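Journal > Personal > Running

Print | E-mail this page

30 minutes a day

August is gone and I have written almost nothing here. Sorry. Work, then the move, then Mum visiting, then the cold everybody had. So this is a quick one, typed at lunch, no editing.

I'm running again. Well. Running and walking. Kamala Nair talked me into it back when we were still unpacking, she said just come out for 30 minutes, you can walk all of it if you want. I walked nearly all of it. My shins hurt, my lungs hurt, a man with a stroller went past me up the hill by the school. Went home and ate toast standing up.

Went again two days later though. No idea why.
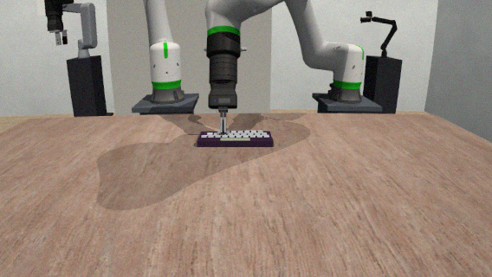 Dollell Road Runners - Beginners' Group

Anyway the group. Meets Sunday mornings outside the pool, and one evening in the week that keeps moving around depending on who can lead. I was dreading it. I had a picture in my head of very thin people in very small shorts talking about splits. There is one of those (hello Valdir, I know you read this) but mostly it's people my age in old T-shirts trying to remember how to tie a double knot.

Corina Mayrhofer leads. She used to teach middle school and you can tell. She has a whistle, doesn't use it much, doesn't need to. First week she made us run so slow I felt silly, slower than I walk to the bus. Can you talk? Then you're fine. Can't talk? Slow down. That was the whole lesson and I wish somebody had told me at fifteen, when gym class was one lap flat out and then being sick behind the bleachers.

So where I'm at:

Week one, run a minute, walk two. Boring but OK.
Week two, same, with rain.
Week three skipped, the cold.
Week four, went back to week one and sulked.
Now I can do 6 minutes without stopping. Six! In a row! I rang my sister.

Shoes. Everyone asks about shoes. I had some ancient ones from the back of the closet and the sole came half off on the canal path, flap flap flap all the way home. Bought a pair of Buvex in the sale. They're fine. Ugly, sort of mustard. Lavanya Alva swears by going a half size up and I did that and my toes have stopped complaining, so listen to Lavanya. Socks matter more then I thought. Cotton socks are a bad idea past the second mile, I have the blister to prove it.

Breakfast is the thing I haven't worked out. Eat before and I get a stitch. Don't eat and I'm thinking about pancakes from the first corner. Half a banana in the car is the current plan. If you've got a better one put it in the comments please.

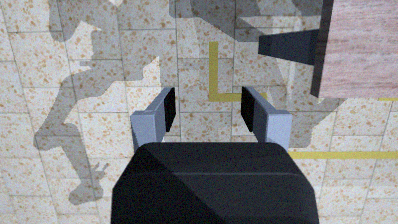 The other thing is the route. We do the flat one along the canal, under the two bridges and back past the allotments - 3000 meters if you turn at the lock, and 2000 if you turn at the bench, and I've been turning at the bench. No shame in the bench. Danjuma Akpan turned at the bench for his whole first summer and now he does the long one with the dog. The dog is faster than all of us and knows it.

I like it best when it's early and there's hardly anyone about, just the ducks and whoever is sleeping on the blue boat with their radio on. Didn't expect to like that part. I've lived near water most of my life and I dont think I ever looked at it before nine in the morning.

Sleeping better too. Knees so-so. Mood mostly up, except for the Sunday it hailed, when I said some things about Corina that I've since taken back.

There's talk of the Iltard fun run in the spring. Kamala has already put her name down and is looking at me. I've said maybe. It's got a hill in it, a real one, and I've seen that hill from the car.

Right, lunch over. More next week, or whenever.

Share (6) | Comments (30) | E-mail a friend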